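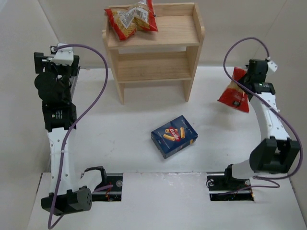

# Prateleira de Massas Viltum

Tempo de leitura: 2 min

Que alegria publicar isto! A coleção Viltum trata de uma tarefa que quase toda a gente faz em casa sem pensar: arrumar pacotes de massa numa prateleira. Parece pouco, mas um saco de massa dobra, escorrega, encosta-se ao vizinho e muda de forma cada vez que se lhe pega (e é por isso que gostamos tanto dele).

## O que contém

- 1,358 sequências de arrumação, em pasta própria
- 50 disposições iniciais diferentes
- sacos vermelhos com janela transparente, massa curta enrolada
- caixas de cartão azul-escuro, massa em tubo
- uma prateleira de madeira clara, com rebordo baixo em cima e uma tábua aberta por baixo

## Como está anotado

Cada embalagem leva dois campos: `tipo` (saco ou caixa) e `pose` (deitada, de pé, encostada). Nas caixas há ainda `face`, que indica o painel virado para cima. As letras do rótulo podem ficar de lado ou meio tapadas, e anotamos só o que se lê. Os vincos do cartão também contam!
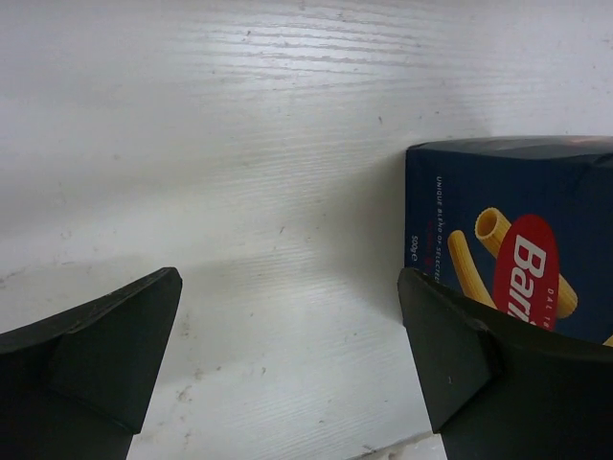
Szabo escreveu-nos a perguntar se as caixas amolgadas deviam ter uma etiqueta só delas, e acha que sim, pois empilham pior do que as lisas. Ficou prevista para a versão 2, com o nome `vinco`.

## Versão

Publicada a 20/10/2023. As listas de sacos foram revistas em julho; as de caixas ainda têm algumas poses por confirmar.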